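Buscar en el centro de soporte Introduzca palabras clave o número de incidencia Buscar

Incidencia: las fichas de producto muestran la imagen anterior tras la sustitución del archivo
Producto: Flillura, módulo de catálogo
Entorno: tienda en línea de Ristness, servidor de producción
Apertura: junio de 2022
Prioridad: media
Estado: resuelta, pendiente de cambio definitivo

Descripción del problema

El cliente sustituye la fotografía principal de una ficha desde el panel de administración. El panel confirma el guardado y muestra la fotografía nueva. En la tienda pública sigue apareciendo la antigua, tanto en el listado como en la ficha. Al abrir la ampliación se carga la nueva. El fallo afecta a la categoría de menaje de madera y no se reproduce en textil.

El cliente ha vaciado la caché del navegador y ha probado con otro equipo y otra conexión. Sin cambios.

Comprobaciones iniciales

Se revisan los permisos de la carpeta de medios. Correctos. El archivo original en disco corresponde a la última subida y su suma de verificación coincide con la registrada en la base de datos. Las miniaturas derivadas conservan la fecha de la versión anterior, por lo que el proceso de regeneración no se ha ejecutado o ha terminado sin escribir.

Se consulta la cola de tareas. Hay 100 trabajos de regeneración en estado «en espera», todos de la misma categoría. El proceso encargado de consumirlos figura como activo, pero no ha registrado actividad desde la última actualización del módulo.

Se reinicia el proceso. Consume tres trabajos y vuelve a detenerse. El registro de errores solo contiene la línea siguiente, repetida:

WARN media.derive: lock held, retry in 30 s

El bloqueo lo mantiene Farkik, el servicio de caché intermedia. Se libera manualmente y se lanza la regeneración de una sola ficha para aislar el comportamiento.
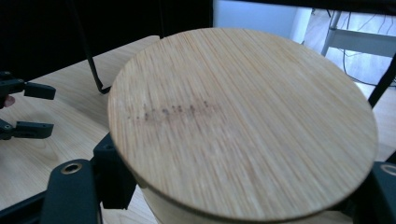

Superficie circular de madera clara. 

La miniatura de este archivo se genera bien y queda escrita en disco. La tienda pública, sin embargo, continúa sirviendo la versión antigua. Se concluye que hay dos fallos encadenados: la cola detenida y una entrada de caché que no se invalida.

Causa

1. La actualización del módulo cambió el nombre de la clave de bloqueo. Farkik conservaba la clave con el nombre anterior y sin caducidad. El proceso la interpretaba como un bloqueo vigente.

2. La regla de invalidación de la categoría se definió con la ruta antigua de medios. Textil usa la regla general y por eso no presentaba el problema.

Actuaciones

- Borrado de la clave de bloqueo huérfana.
- Corrección de la ruta en la regla de invalidación.
- Reinicio del proceso de cola. Todos los trabajos pendientes terminan sin error.
- Purga selectiva de la categoría. No se ha purgado la caché completa para no cargar el servidor en horario de venta.

Respuesta del cliente

Confirma que las fichas muestran las fotografías nuevas. Indica que en el boletín generado con Lloyd siguen apareciendo miniaturas antiguas.

Respuesta de soporte

Lloyd guarda una copia propia de las miniaturas en el momento de crear la plantilla. No consulta la tienda después. Hay que abrir la plantilla, pulsar «Actualizar recursos» y guardar. Los boletines ya enviados no se modifican.

Respuesta del cliente

Hecho. El boletín carga las imágenes correctas. Pregunta si debe repetir el procedimiento con cada sustitución.

Respuesta de soporte

En la tienda, no. En Lloyd, sí, mientras la plantilla use recursos incrustados. Puede evitarse con la opción «Enlazar desde catálogo», disponible en los ajustes de la plantilla.

Pendiente

La clave de bloqueo sigue creándose sin caducidad. El cambio está previsto para la versión de septiembre. Hasta entonces, si la cola vuelve a detenerse, ejecutar la orden de liberación desde la consola de mantenimiento y comprobar que el contador de trabajos en espera desciende. Si no desciende, reabrir esta incidencia y adjuntar el registro completo de media.derive.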